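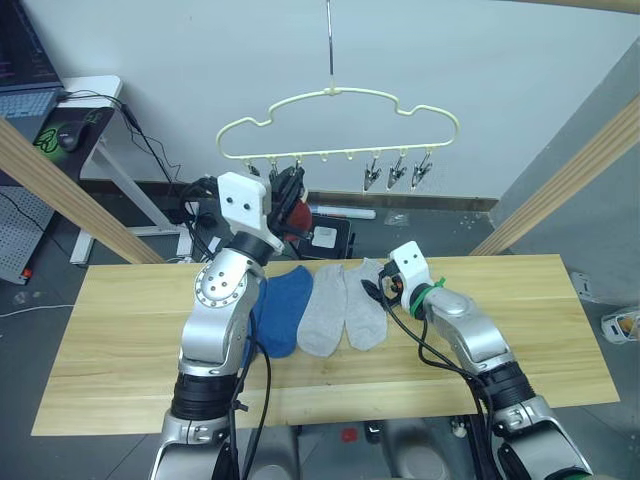
How long does a demonstration visit take?

Plan on 90 minutes from the time you sit down to the time we put the covers back on, and a little more if your group likes to talk, which ours certainly does. The bench runs for most of that time, and you are welcome to stand beside it, ask for things to be done over, and bring your own laundry if you want to see how it copes.

Skereditz Two-Arm Bench: Demonstration Visits at Wurnenley

The Skereditz is a tabletop work station with two robot arms, built for small handling jobs with soft things. Socks are what we show most, along with washcloths, baby clothes, and whatever else a visitor pulls out of a bag. We sell it to laundries, to care homes with their own wash rooms, and to teaching labs, and every one of those buyers has asked to see it working before they signed anything. We like that! A page of numbers can't show you what an arm does when a sock lands inside out, so we keep a bench set up in our Wurnenley workshop and open the door to anyone with a fair reason to come.

What you will see

The main job on show is hanging. Socks lie flat on a light wooden tabletop, and above them hangs a cream plastic clip hanger with a wavy, cloud-like outline, the sort you might have over your own bathtub. The arms work over the table with white grippers, and the job is to lift a piece, bring it up to the hanger, and get it into a clip. It sounds like nothing much until you try to write down how you do it yourself. Cloth sags and twists, the hanger swings when you touch it, and metal clothespin clips want to be squeezed in just the right spot.

We run the hanging job at the same speed we quote on the order form. Visitors sometimes ask us to go faster, and we can turn it up a notch at the end of the session for fun, but the clips get missed more often and we would sooner you judged it on an ordinary working pace. When it drops something, we leave it dropped for a minute so you can see what the bench does next. Some drops it can recover from by itself, and some need a person to reach in and put the piece back on the table. (There is a pause control for that, and we'll show you how to use it before anyone puts a hand near the arms.)

After the hanging we usually do sorting into pairs, then a short stretch of folding. Folding is the youngest of the three and still needs patience. If folding is the reason you are looking at the Skereditz, please tell us when you book and we will give it the larger share of your visit.

The open day

Besides the private visits we hold an open day, and the next one is on 20th March. There is no need to book for that, and you may come and go as you please. The bench will be running hanging work through the morning, and after lunch we hand the choosing over to the visitors. Last August a family brought in a whole drawer of children's socks, very small ones with ruffles at the cuff, and we learned more from that drawer than from a month of our own tidy test pieces. The ruffles gave the grippers real trouble. We changed the way the bench picks its grasp point because of it, and the current software carries that change.

The Butanov teaching group will also be at the open day with their course booklet, which goes with the bench in schools and colleges. Their lessons start with moving one arm by hand and work up to both arms sharing a job. If you teach, do sit down with them, they are generous with their time and they know where students get stuck.

What comes with the bench

Two arms with grippers
Wooden work table and frame
Hanging rod for clip hangers
Control software, with hanging and pairing ready to run and folding in trial form
Starter pack of 36 practice socks in mixed sizes
Printed handbook

You will need your own laptop. Our order number for the full set is SK-652, and it helps if you quote it when you write, as we also sell the arms by themselves to people who already have a table they're fond of.

The Suwannarat cover is an extra. It is a fitted cloth cover that goes over the whole frame and keeps lint and dust off the joints between shifts. We use one here every night. Laundries should think seriously about it - lint gets everywhere, and cleaning it out of a joint is slow, fiddly work.

Before you come

Wear what you like, but tie back long hair and leave scarves and dangling bracelets in the coat room. Children are welcome as long as they stay with an adult. The workshop is all on the ground floor, with chairs for those who want them.

Bring samples if you can. Clean and dry, please, and the more ordinary the better. A bag of your real work, with the odd sizes and the stretched-out cuffs left in, will tell you far more than a new pack from the store. Thick wool and anything with beads or sequins should be mentioned ahead of time so that we can set out softer finger pads.

Private visits are limited to one group at a time, and there is no charge. Write to the Wurnenley workshop with a few lines on what you handle now, how much of it there is, and who does it at present. We read these closely and set up the table to suit, and we'll answer with a choice of times. Coffee is on us, and parking is behind the building, through the second gate.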